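Accueil > Fils > Cuisine et maison

Lecture : 3 min

Fil Réponses Médias J'aime

Bon, je me lance, un fil sur le levain, vu que j'en parle à tout le monde au boulot et que plus personne ne veut déjeuner avec moi. 🧵

J'ai commencé en septembre avec un bocal, de la farine de seigle et zéro patience. Au bout de 3 jours ça sentait le vernis à ongles, j'ai tout jeté. Grosse erreur ! C'était normal, il fallait juste continuer à nourrir.

Deuxième essai, j'ai tenu. Mes proportions : une part de levain, une part d'eau, une part de farine, matin et soir. Le cinquième jour, il a doublé dans l'après-midi et j'ai envoyé la photo à ma mère, qui m'a répondu « c'est quoi cette boue ».

Ah oui, le nom. Il s'appelle Zarkum. Ne me demandez pas, c'est mon fils qui a choisi.

La farine maintenant, parce qu'on me pose la question à chaque fois. Je prends de la T80 au moulin de Civel, en sac de 5 kilos. J'ai essayé la T55 du supermarché, ça marche aussi, mais le pain a moins de goût et la pâte me colle aux doigts d'une façon très vexante.

Pour l'eau, celle du robinet, que je laisse dans une carafe la veille au soir. Je ne sais même pas si ça sert à quelque chose, je le fais par superstition.
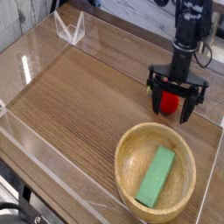
Passons au pétrissage. Je ne pétris plus ! Je mélange, j'attends une demi-heure, je rabats la pâte sur elle-même, j'attends encore. Quatre rabats en tout et ensuite je la laisse tranquille. Teodoro Barrios, qui tenait la boulangerie en bas de chez mes parents, m'a regardée faire une fois et il a soupiré très fort, mais il a repris du pain.

Le sel : je l'ajoute au premier rabat. Je l'ai oublié deux fois. Un pain sans sel, c'est triste comme un dimanche de novembre, même avec du beurre demi-salé dessus.

La température de la cuisine change tout. À 26 degrés l'été, la pâte file à toute vitesse. L'hiver chez moi c'est une autre histoire, je mets le saladier dans le four éteint avec la lumière allumée (et un post-it sur la porte, depuis que mon mari a lancé le préchauffage avec le torchon dedans).

Cuisson en cocotte, four à fond, couvercle fermé les 25 premières minutes puis ouvert jusqu'à ce que la croûte me plaise. J'aime bien foncé. Si vous préférez blond, sortez-le plus tôt, mais on ne sera pas amis.

Et on attend que ça refroidisse avant de couper. Je sais. Je n'y arrive pas non plus.

Pour ceux qui partent en vacances : le levain au frigo, bien nourri avant, il tient deux semaines sans broncher. Au retour il aura une flaque grise sur le dessus, vous mélangez ou vous videz, et deux repas plus tard il est reparti.

Question reçue en message : « et les restes de levain ? » Crêpes ! Une louche dans la pâte, un œuf, du lait, une pincée de sel. Les enfants n'y voient que du feu. Sinon des crackers très fins avec de l'huile d'olive et du romarin, ça part en une soirée.

Prochain fil sur les farines anciennes si ça vous intéresse, j'ai du petit épeautre qui attend dans le placard et un peu peur de m'y mettre.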